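**Fridge door task for Statcombe, one arm or two?**
*Student Projects > Home Robotics > October 2021*

---

**marbletile**

Hi all, I'm on the Gilstead student team (undergrads, evenings and weekends, no budget to speak of). We're signed up for the household round at Statcombe and our task is the refrigerator. Open the door, take a bottle out of the door bin, put it down, close the door. Sounds easy, right? My mom thought so too!

We've been at this since August and we've split into two camps, so I'm hoping some of you who did this round before can settle it. Camp one (me) wants both arms working the whole time, one holding the door and the other going for the bottle. Camp two wants to park an arm and do everything with the other, and they say I'm making life hard for myself.

Everything we run is learned from teleop. We have over 1,000 demos now, but a lot of the early ones are junk from when we were still figuring out how to drive the thing. The policy gets the head camera plus both wrist cameras.

The door part is okay. Reaching into the bin is where it goes bad. The gripper comes in, gets near the caps, and then sort of hovers there like it forgot why it walked into the kitchen.
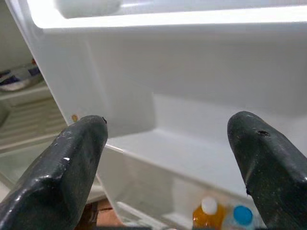
*Wrist cam over the lower door bin. The blue cap is right next to the finger.*

So, two arms or one? And has anybody gotten a bin grasp to work when the bottles stand side by side like that?

---

**hexkey_pete**

One arm. Sorry, I'm with your camp two.

We did this round with two and the arms spent half of every run getting in each other's way. Once the door is wide open it mostly stays put by itself, unless the fridge is leaning forward. Open it, let go, back off, go get your bottle. Every extra contact is one more thing for the policy to be wrong about.

On the hovering, look at where the bottles are in your picture. They're right at the bottom and you only get the tops. By the time the fingers are where they need to be, your wrist camera is mostly looking at door liner. I'd hover too!

---

**sunny_solder**

Oh I love this round, we had so much fun with it (and so much crying). I'd say two arms, but for a different reason than marbletile. The door bin moves when the door moves, and if you bump the bin going in, the whole door swings a few degrees and the bottle isn't where it was. With a second gripper on the door you don't get that. Pete's right that the door stays put when nothing touches it, but you're about to touch it!

Also that upper bin lip is super bright. What's your exposure set to? Ours was on auto and every time the arm went near white plastic the picture pumped up and down like crazy. We locked it and grasping got better the same evening.

---

**marbletile**

Auto. Ugh. Okay, locking it tomorrow.

And yes to bumping the bin, that's a thing that happens to us a lot. I counted because I was mad: out of 30 runs we got the bottle in 24 when the door was held, and with one arm only we got 7 out of 30. Same policy setup, same amount of training. Camp two says I wrote the one arm demos badly on purpose. I did not!

---

**hexkey_pete**

Well, did somebody from camp two drive the one arm demos, or did you?

---

**marbletile**

...I did.

---

**hexkey_pete**

I rest my case. Have the person who believes in it do the driving and then compare. Whoever teleops leaves fingerprints all over the policy, and if you drive both arms every day and then sit down and use one, it's going to look like you with a hand tied behind your back.

---

**zkarabulut**

Zübeyde Karabulut here, I advise this team. Pete, good point, and I've asked for the one arm set to be redone by a different driver. Same start pose, same bottles, door opened to the same angle.

I'd like to push on something else, though. The team has been talking about the grasp for weeks and I think the wrist speed matters more. I went through a pile of recordings last night and a lot of them have stretches like the next one, where the arm swings from one place to another faster than the camera can keep up with.
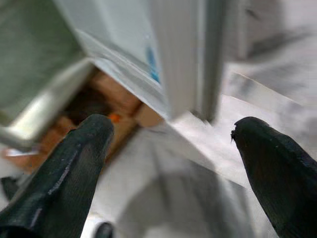
*Blurred wrist frame. Look at the ragged tip on the right finger too.*

If a person can't tell what they're looking at, I don't expect much from the network. The drivers should slow down on the transits, or we should cut those frames and interpolate. My vote is to slow down.

---

**quietgearbox**

Disagree on cutting frames, agree on slowing down. We trained with the blurry transit bits left in and it did fine, since the head camera carried it through those parts. The blur only hurt when it ran right up to the grasp. So slow down for the last hand's width or so and let people move at a normal speed everywhere else. If you tell drivers to slow down everywhere they get bored, and bored drivers give you weird demos with long pauses in them. Pauses are the worst! The policy learns to pause. I bet that's a big part of your hovering, btw.

And please swap that fingertip. Are those the Trukby ones? They chip if you so much as look at them.

---

**marbletile**

Trukby, yep. There are nicks on the fingers in my first picture as well. I figured they were cosmetic.

The pause thing hits close to home. I do stop right above the bottle and line things up before I go down. I always do it. Oh no.

---

**quietgearbox**

There's your kitchen amnesia :)

Chips are cosmetic until you try to hold something smooth and round by the cap. Print a softer sleeve or buy new ones. Keep a spare set in your bag for the competition, and train with the ones you're going to compete with, because the color and shape are in the wrist view the entire time.

---

**sunny_solder**

Seconding all of that. Could we see the setup from further back? I can't work out how high the fridge is compared to your arms, and that decides a lot with the lower bin. In our year we had it straight on the floor and the elbow had nowhere to go.

---

**marbletile**

Sure thing! It's a little one and we have it up on bricks. Head camera view:

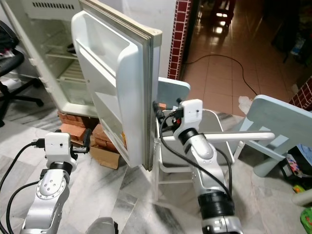
*Door open, right gripper up against the outer edge by the gasket.*

The bricks were my idea and I'm proud of them. We asked the organizers and they said height is up to us as long as it's the same for all our attempts.

---

**sunny_solder**

Oh nice, that's so much clearer. And I like the grip on the door edge, that's a good spot, lots of leverage. What's the left one up to? It's pointing kind of low, at the bottom edge of the door.

---

**marbletile**

Left is the one that goes for the bottle. In the demos it waits down there and comes up over the front of the bin. Looking at it now I'm wondering why we wait so low. It's a leftover from when we tried to open the door from underneath.

---

**hexkey_pete**

Move the wait pose up. You're making it climb past the door and then come down again, which is extra travel and extra chances to clip the bin. Start above the bin and come straight down.

Also, I'll give you this much: seeing the layout, I get why you want the second gripper on the door. A small fridge on bricks can wobble. I'd check that before I blamed the policy. Push on the open door with a finger and see if the whole thing rocks.

---

**brackenfell**

Jumping in from the Cuevas team, we're in the same round this year so feel free to ignore me, I may be a spy. We went with one arm and we're happy with it, BUT our fridge has a heavier door. It sits still when we bump it. So I don't think there's one right answer for everybody.

I do want to stick up for blurry frames a little. We add fake blur to our training images and it helped us. Zübeyde, have you tried that before making everyone drive like my grandpa?

---

**zkarabulut**

We have not, and we will. I still want them to drive like your grandpa near the bottles.

---

**marbletile**

Okay, went in tonight. The fridge does rock. Not a lot, but push on the open door and the front corner lifts a hair. Pete, I hate that you were right. We shimmed it and it's way better.

Exposure is locked too, and the new wait pose is up above the bin. New fingertips are on order. The one arm demos get redone by our loudest camp two person, starting as soon as the fingertips come, so I can't say yet who wins.

@brackenfell how much blur are you adding? Do you do it on the head camera too or only the wrists?

---

**brackenfell**

Only the wrists, and only on some of the frames in each batch. I'll dig out the settings when I'm back at my desk and send them to you. Tell me how the one arm runs go!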